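Fagerlund Procession Records

Short text records of religious processions and feast-day gatherings, collected from parish bulletins and local newsletters. Maintained by Thu Hồ as part of Clikis.

Contents

The set holds 700 records in 26 files, one file per parish. Each record has a title, place name, name of the icon or relic carried, route, and the bulletin text as printed.

Format

UTF-8, tab separated. Empty fields are left blank. Place names follow the spelling in the source, so Prellau appears under 2 spellings.

Known problems

Route fields are incomplete for the older bulletins. Attendance figures were copied as printed and have not been checked. Up to 100 records may be duplicates.

Use

Free for study and teaching. Please credit the parish named in the record. Corrections go to the Wikico tracker, which is read every Wednesday. The next update is planned for December.

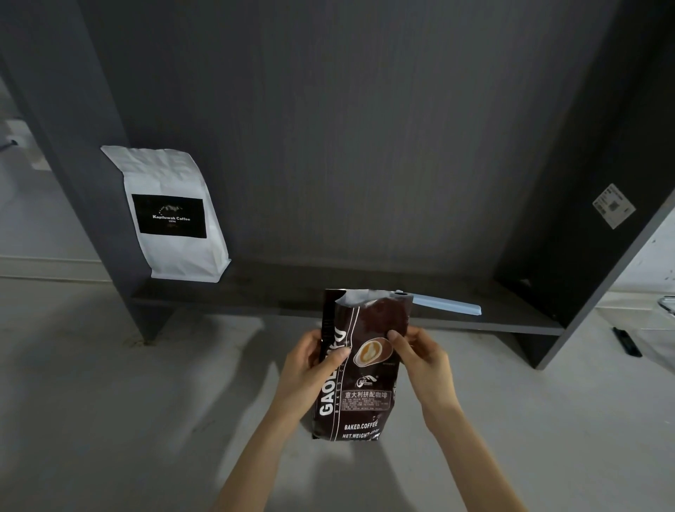
Coffee bag with a light blue clip.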